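The Plurkby Stockpot, 19 Quart
Home / Kitchen / Big Pots / Plurkby

$173.00
In stock. Ships from our warehouse in a box you will want to keep.

Color: Plain
Lid: Included
Sense of proportion: Sold separately

Overview

Most people who buy a 19 quart stockpot have been putting it off for years. They have made soup in two pots at once, on two burners, seasoning each a little differently and then pouring them back and forth like a chemistry student. They have cut a turkey carcass in half with kitchen shears at eleven at night. They have said "it'll cook down" to a pile of kale that had no plans to cook down. If any of that sounds familiar, welcome. We've been expecting you, and so has the kale.

The Plurkby is our big plain pot. It is stainless steel inside and out, with a thick base and two loop handles wide enough for a hand in an oven mitt. There is no spout. There is no strainer built into the lid. There was a strainer built into the lid on the first version, and we have a shelf of them in the back if anyone would like to see what a bad idea looks like in bulk.

What it's good for

Stock, obviously. Also chili for a crowd, corn on the cob for a crowd, pasta for a crowd, and lobsters for a much smaller crowd with more money. Gemechu Fikre, who runs our test kitchen, uses his mainly for lentils and claims it is the only pot he has owned that doesn't scorch them at the bottom while he's on the phone. We have timed his phone calls and this is a serious endorsement.

It will hold two whole chickens with room for the vegetables. It will also hold a cat, according to several customers, who sent photographs.

What it's not good for

An egg. Rice for two. Reheating half a can of anything. We get a few of these back every September from people who bought one pot for a first apartment and decided to go big. It takes a while to bring this much water to a boil, and if all you wanted was a cup of noodles, you'll have time to reconsider your whole life.

It also doesn't fit in most dishwashers, unless you take out the top rack and everything else you were planning to wash.

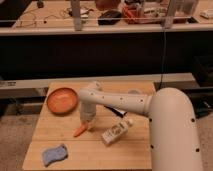 A word on stock, as you're going to make some. Start with cold water. Put in the bones, bring it up slowly, and skim off the gray foam, which is harmless but looks like something from a pond. Onions, carrots and celery can go in after that, in big pieces. Garnet McIntyre, who wrote the little booklet that comes in the box, is firm that you should not salt it until the end, and gives this point two full pages. The short version is that the liquid shrinks and the salt doesn't.

Keep it at a lazy simmer. A bubble here, a bubble there. If it's rolling, turn it down. Three or four hours for chicken, longer for beef, and well under an hour for fish unless you want your curtains to remember it.

Then strain it, and this is the part where people find out they own nothing big enough to strain it into. We sell a second pot. We're only mentioning it.

Specifications

Capacity: 19 quarts to the brim, which is not where you should fill it
Material: Stainless steel, brushed outside
Lid: Stainless steel, flat knob, one small steam hole
Stovetops: Gas, electric, induction
Oven safe: Yes, if your oven is taller than ours
Handles: Riveted, and they get hot
Item number: 687
Made for us by: Prodex

Care

Wash it with soap and a soft sponge. For burned-on food, fill the bottom with water and baking soda, simmer it for a bit, and go do something else. Rainbow marks on the inside are normal and come off with a splash of vinegar. White spots are from hard water or from salt thrown in before the water was hot. Neither hurts the pot. Steel wool will leave scratches, and you'll look at them every time you make soup.

Don't put a hot pot straight under the cold tap. The base can warp, and a warped pot on a flat stove spins like a slow, heavy top.

Customer reviews

"It's a pot"
Bought this to replace my mother's, which had a dent shaped like my brother's head (long story, he's fine). Heavy, plain, does what it should. I took off a star for the knob, which is too small when you're wearing mitts.
Donnie Morrison

"Bigger than I pictured"
I read the measurements. I even held up a tape measure. Then it arrived and my husband asked where the rest of the drum kit was. That said, we fed the whole choir from it and had leftovers, and I have stopped being sorry.
Beathag MacAulay

"Good pot, strange booklet"
The pot is great. The booklet has very strong opinions about parsley stems. Do I really have to save them?
Alfie Mapplebeck

Reply from the shop: You don't have to. Garnet would like it noted that you should.

Goes with

The MacRitchie skimmer, long handle, $19.00
Dellidell cheesecloth, one big square, washable, $7.00
The other pot, 12 quart, for straining into, $119.00

Shipping and returns

Orders placed before noon go out the same day. You can return an unused pot within 60 days for a full refund. You can return a used pot too, but please wash it first. We once opened a box with most of a gumbo still in it, and while we admired the gumbo, the mail carrier did not.

Handles and rivets are covered for as long as you own the pot. Dents are covered if we did it. For spare lids and knobs, write to the shop with your item number and we'll send you a price.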